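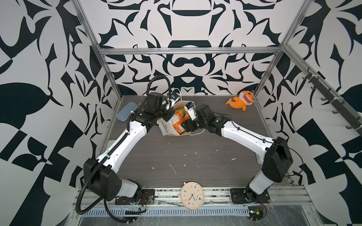 Porberg Bimanual Handling Group

Notes on our handling rules, second revision

Our cell rules were written when the bench had one arm on it. With two arms sharing a load, several of them stopped making sense, so I spent Friday rewriting the section on two-arm carries. Most of the changes are small. I am posting them because the people at Jetitz asked for a copy and the internal version is full of ticket numbers.

Grip and load

An open-topped box is treated as a different class of load from a closed one. With a closed carton the tilt limit comes from the grippers. With an open box it comes from the contents, and goods standing upright will shift well before a parallel-jaw grip on cardboard lets go. The tilt limit is now set per load and written on the run sheet before power-on. If the sheet has no value, the box stays level.

Both grippers close on opposite sides of the box before either arm lifts. The old text allowed one arm to start and the other to catch up. That is withdrawn. Closing force is set from an empty box of the same type, then checked with the full load at low height.

The two arms stop as a pair. A fault on one holds both in position with the jaws closed. We argued over this at some length, as the Sesard controller defaults to opening the jaws on a fault, and with a shared load that default drops the box. It has to be changed in the configuration file on every new install, and the change has to be checked by hand.

Cables

Rule 10 covers cables and is the one broken most often. Conduit on the arm must have enough slack for the full shoulder range without reaching the gripper. Wrist camera leads are thinner and tend to get ignored. A loop that hangs below the gripper can catch on a box edge or on anything standing on the table, so the lead is inspected at the lowest point of the planned path, with the arm stopped. Clip it if there is any doubt.

Exposed boards and connectors near the rail are looked at before each session. No tools or loose metal go on the rail.

Objects in the cell

The previous wording was "keep the table clear," and it was not usable. Many runs need other objects on the table. The new wording asks for two things:

Every object in reach of either arm is listed on the run sheet.
Nothing is moved, added or taken out while the arms are powered.

Logging

Faults go in the shared log under code 3004 if both arms were in contact with the load, and under the single-arm codes otherwise. Entries are kept for 21 days, then archived. Camacho units write their own fault file, and it should be attached to the entry unedited.

Still open: whether the low-height check needs repeating after a gripper pad change. I lean toward yes. The draft says yes for now.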